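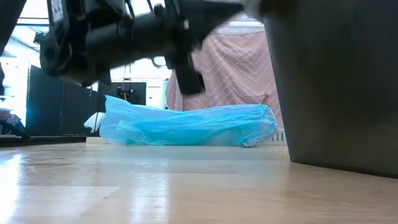
Tissu rose à motifs, derrière la grande boîte gris foncé. Au sol, un sac plastique bleu.

Lessive en paillettes Flitura, le sachet de 500 g
23 € – en stock

J'ai commencé à vendre la Flitura presque par accident ! J'en utilisais pour mes propres coupons (je lave tout avant de couper, c'est une manie), et à force d'en parler à la caisse, les clientes me demandaient où la trouver. Donc maintenant elle est sur l'étagère, entre les fils et les épingles.

Côté usage, c'est tout bête : deux cuillerées à soupe dans une bassine d'eau tiède, on remue jusqu'à ce que les paillettes fondent, puis on plonge le tissu et on va boire un café. En machine, je la dissous d'abord dans un verre d'eau chaude, sinon il reste des petits paquets collés dans le bac (et après il faut gratter, merci bien).

Je la trouve parfaite pour les cotons imprimés, les vieux draps de brocante et les doublures un peu raides qui sentent le carton. Le lin sort souple, même séché à l'ombre. Par contre, évitez la soie et la laine, pour ça j'ai le savon liquide Futerari, plus doux, qui est sur une autre page. Et pour les rouges bien vifs ou les indigos, faites un essai sur un petit bout, vraiment.

L'odeur ? Savon, point. Il y avait une version à la verveine, je l'ai arrêtée en août : moi j'adorais, mais elle restait dans les placards pendant des semaines et tout le monde n'aime pas ça.

Le sachet est en papier kraft doublé, il craint l'humidité. Chez moi les paillettes vivent dans un bocal à joint, à côté des pinces à linge.

Contenance : 500 g
Format : paillettes, sans parfum
Référence : 1 147
Lavage : main ou machine
Limite : 2 sachets par commande jusqu'au prochain arrivage

Envoi en colis suivi, ou retrait gratuit à la boutique, rue Fleury. Si vous passez pour un retrait, apportez votre tissu et on regardera ensemble comment le laver, ça me fait toujours plaisir !

Dans le même rayon : savon liquide Futerari, brosse à col Traltham, filet de lavage grand format.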